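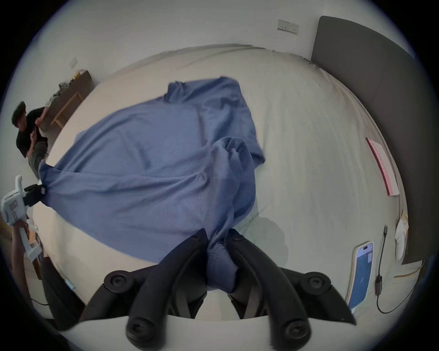 Is two nights on Rekama enough if we mainly want to dive and do one decent walk?

Three would be safer. The boats only go out when the wind allows, so with two nights you have one full day and no slack if the skipper calls it off.

Posted in: Islands & Coast > Diving, Walking, Ferries
14 replies

Skuton
Agree with three. We went last September and lost the first day to wind. The harbour was flat calm at breakfast but round the point it was a different story. The dive shop moved us to the next morning without any fuss and we did the crater path instead. That walk takes most of a day if you stop for lunch at the top.

prapai_phromma
I'd go against the grain and say two is fine. The island is small and the diving is all on the south side anyway. We did a morning boat, had the afternoon on the black sand beach, and walked up to the viewpoint the day after before the late ferry. I wouldn't have known what to do with a third night. There are two restaurants in the port and one of those was shut.

Skuton
You had good weather though. If the boat hadn't gone you'd have come home with no diving at all.

prapai_phromma
True, but you could say the same about any island out there. I'd still rather spend the extra night back in Prekville, where there are places to eat and the buses run after six.

anhvu
Thanks both. I was the one asking. There are two of us, one qualified and one who has only snorkelled. Does that change anything? Also is the ferry from Prekville still the only way over?

Skuton
Ferry only as far as I know. There was talk of a small plane a while back but I haven't seen it on any timetable. Sit at the back if you get seasick. For the snorkeller, the bay below the old lighthouse is the best spot, and you don't need a boat for it. There are steps down from the road with a handrail most of the way.

Quan
I wouldn't send a beginner to the lighthouse bay. The steps are fine, but the swell comes straight in and getting out over the rocks is hard work in fins. The natural pool on the north side is a lot easier. It's shallow, there's a ladder, and we saw parrotfish and a small ray in there.

Skuton
The north pool is fine at low tide but it gets packed with families. Lighthouse bay was no trouble when I was there. Depends on the day, I suppose.

Quan
Depends on the day is what I'm getting at. Have a look at it first and if there's white water on the rocks, go to the pool. It's a short drive between them.

anhvu
We weren't planning on a car. Is there a bus?

prapai_phromma
Two a day each way, and neither fits with the dive boats. Hire something in the port. We paid 100 for both days including insurance – take photos of the wheels before you leave because ours already had scratches on them.

Quan
Car for me too. Book it before you travel, there aren't many.

anhvu
OK, car and three nights then. The flat we looked at comes to 178 for the three, which seems fair. Will check the tides for the pool.

Skuton
Good choice. Take a jumper for the crater path, it's cold up there even in September.

18 people found this thread helpful
Share (2) | Report | Back to Islands & Coast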